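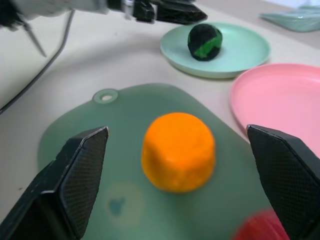 Progress report to the Vondano Fund: AI and regional output study

Prepared by Radosław Marciniak and Wissam Qudah
Submitted 2019-03-02

Where the work stands

The study looks at how much small and mid-sized firms in the region could gain from artificial intelligence over the next decade, and what that would mean for jobs and wages. The grant covers three stages: a survey of firms, a set of case studies, and a model that turns both into estimates of output. The survey is closed and the data has been cleaned. Case studies are partly done. The model runs, but we would not quote numbers from it yet.

We are on budget. We are behind on the case studies and explain the delay below.

Survey

We received 200 usable responses. Manufacturing and wholesale are well covered. Farming and food processing are thinner than we wanted, and we are weighting those answers with care. We have decided against a second mailing, as the firms that did not reply to the first two reminders are unlikely to reply to a third.

The main points from the first read of the data:

Most firms that say they use AI are using a feature inside software they already pay for, such as demand forecasts in a stock system or automatic sorting of customer mail. Very few have built anything of their own.

Owners tend to name staff time as the main obstacle, ahead of cost. Several wrote in the comments that they had bought a tool and then had no one free to set it up.

Firms that export are more likely to have a plan on paper. We do not know yet whether this is an effect of exporting or of size, and Wissam is running the split now.

Expected savings are stated with much more confidence than measured ones. When we asked for a figure from the firm's own books, many respondents left the box blank. This matters for the model and is discussed under that heading.

One question did not work. We asked firms whether AI had "replaced or changed" any roles, and the answers cannot be separated. We will drop it from the main tables and cover the subject through interviews.

Case studies

The plan was for six firms. Interviews are finished at two of them, Sobczak and Allix.

Sobczak is a parts distributor with one warehouse. It put in a forecasting system for slow-moving stock and let us see the order records from before and after the change. The records show less money tied up in stock, but the firm also dropped a product line in the same period, and we cannot yet say how much of the change belongs to which. The purchasing team is the same size as before. Its members now spend more of the day on supplier disputes and less on reorder sheets.

Allix handles claims paperwork for other companies. It uses document reading software to fill in forms that clerks then check. Managers described large time savings. Clerks described smaller ones - they pointed out that checking a badly read form can take longer than typing it from scratch. We have asked for a sample of time logs so that we can compare the two accounts. The firm has agreed in principle and its lawyer is looking at the wording.

A third firm, Jusasance, has signed the consent form, but the visit has been put off until its year-end accounts are closed. The remaining places are not filled. Two candidates withdrew after a change of management, and another wanted approval over the final text, which we could not accept under the terms of the grant.

To catch up, Radosław will take over recruitment from our outside contractor. We are using the survey responses as a contact list, limited to firms that ticked the box agreeing to be contacted. We would like at least one of the remaining firms to be in food processing, to make up for the weak survey coverage there.

The model

The model takes adoption rates from the survey and applies gains per worker, sector by sector. It gives three paths: slow, middle and fast adoption. The gap between slow and fast is wide, and nearly all of it comes from the assumed gain per worker. Changing the adoption rate moves the result much less than we had expected.

For this reason we are holding back the headline estimate. Published national forecasts are often quoted as a single large number, and we have had requests from the local press for a regional version. Our view is that a single number would not be supported by what firms have been able to show us. We propose to publish the range with the assumptions printed next to it.

The wage side is less developed. We have regional pay data by occupation, but the categories were revised partway through the series, and matching old to new has taken around 3 weeks of staff time. That work is finished. The next step is to link the occupations to the tasks that firms listed in the survey.

Money and staff

Spending is in line with the plan. Travel is under budget because of the delayed visits and will be used later in the year. Data licenses cost slightly more than planned, and we covered the difference from the printing line - the final report will mainly be read on screen.

The part-time research assistant left for a full-time post. Her coding notes are complete and we do not plan to replace her before the case study interviews are transcribed.

Risks

If Jusasance withdraws, we would not have a manufacturing case. We have a fallback firm in mind and have spoken to its operations manager, with no commitment on either side.

If Allix cannot release the time logs, we will report the managers' and clerks' accounts side by side and say that they were not tested against records.

Decisions we need from the Fund

Agreement to move the case study deadline to June, with no change to the total grant.

Agreement to publish a range of estimates in place of the single figure named in the original proposal.

A contact for press questions, so that we can pass on the requests we have received so far.

The cleaned survey tables, without firm names, can be sent on request. Questions about the model should go to Wissam Qudah and anything on budget or case studies to Radosław Marciniak.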